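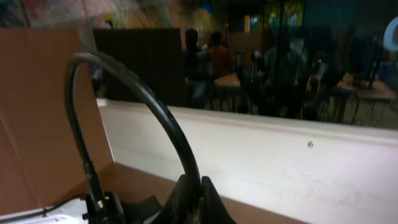 3.2 How small regions talk about leaving

We now turn to the part of the study we enjoyed most: the local newsletters. Fukwood and Moges both held advisory votes on self-government, and both have a lively tradition of free papers pushed through the letterbox every month. Oksanen and Hayes had already shown that national dailies treat autonomy as a question of money. What we wanted to know was whether neighbours writing for neighbours do the same.

They don't, and the gap is a wide one! Of the 458 newsletter articles we coded, 261 mentioned a local service (a ferry, a clinic, a school bus) before they mentioned taxes or revenue. Only 93 opened with the economy at all. The rest began with history, language or, in a surprising number of cases, the behaviour of a particular councillor.

Figure 4. Opening theme of newsletter articles, Fukwood and Moges combined. Service: 261. Economy: 93. Other: 104.

The pattern held in both regions, although Moges writers were much fonder of history. One long-running column there returned to the old harbour charter month after month, and its readers wrote back with corrections, family stories and the odd furious poem. We coded the letters separately (see Section 3.4), but they are a delight to read and we would urge anyone working on regional politics to spend an afternoon with them.

Clodagh Hayes has suggested to us that service talk may simply reflect who edits these papers, as many editors once worked for the local council. It's a fair point. When we set aside every article written by an editor, service openings were still the largest group in both regions, so we doubt that it explains the whole result.

Timing mattered too. Articles printed in April, just ahead of the Fukwood vote, were shorter and more combative, and they borrowed slogans from the campaign in neighbouring Cetum. Pentti Oksanen's idea of "borrowed momentum" fits this stretch beautifully, and we take it up again in Section 4 with the Cetum leaflets.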